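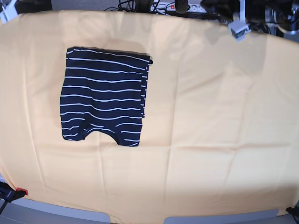 *Peach cloth with a folded navy stripe, on the work table.*

# Lodhi Court Residents' Association: Minutes

30 November 2022, ground floor meeting room

**Present:** the chair, the secretary (writing this), and enough residents to make a quorum once the couple from the top floor were talked into taking their coats off.

**1. Minutes of the last meeting**

Approved, after the word "shouted" was changed to "remarked" in item 4. The secretary stands by the original.

**2. Laundry room**

The second dryer is still out of order. Honetti has been out to look at it and agrees that it is out of order. Their bill for this opinion is $130. The part is on its way from somewhere, and the chair will call again to ask where.

A long talk followed on how soon a person may take someone else's wash out of a machine. Views ranged from "right away" to "never, it's theft." The meeting settled on a wait of 34 minutes, a number reached by haggling. The resident who wanted 35 asked that this be noted.

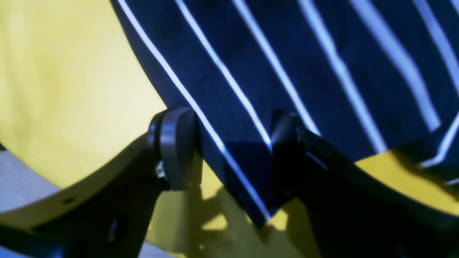 Clothes taken out under the new rule go on the long shelf, in a pile, with no remarks written on a sticky note. The old notes will come down. One of them has been up since June and is, in the secretary's view, quite well put.

**3. Bike room**

Tevik quoted $180 for a new lock. It was asked whether the old lock could be fixed. It was asked whether the old lock was broken, or whether people were turning the key the wrong way. Three of those present went down to check and came back with three answers. Quote accepted.

**4. Hallway paint**

The board of color samples went around the room again. Last time the choice was between "Oat" and "Warm Oat." A resident has now brought in "Prurkum Sand," from the Prurkum range, and held it next to the other two under the ceiling light. The vote was a tie between Oat and Prurkum Sand. Warm Oat got nothing and has been dropped, over the objection of the person who suggested it and then forgot to vote for it. Carried over.

**5. Clothing swap**

Going ahead in the meeting room. Please bring things clean and folded. Last year's bag of single socks will not be accepted a second time. Anything left at the end goes to the thrift store, including, this year, the waffle iron. 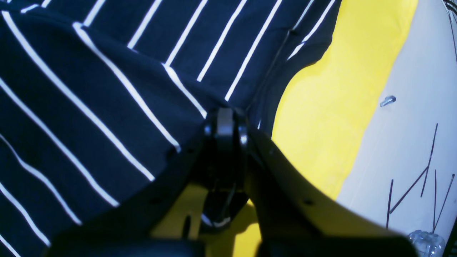
*Navy with white stripes, in need of folding.*

**6. Any other business**

- The smell on the stairs has gone. It is not known what it was, and the meeting chose not to look into it.
- A resident asked if the meetings could be shorter. This was discussed at length.
- The recycling bins are for recycling. Please see the minutes of every past meeting.

**Actions**

- Chair: call Honetti about the dryer part; tell Tevik yes.
- Secretary: take down the laundry room notes and put up the new rule.
- Top floor: return the stepladder.

Meeting closed when the heating went off.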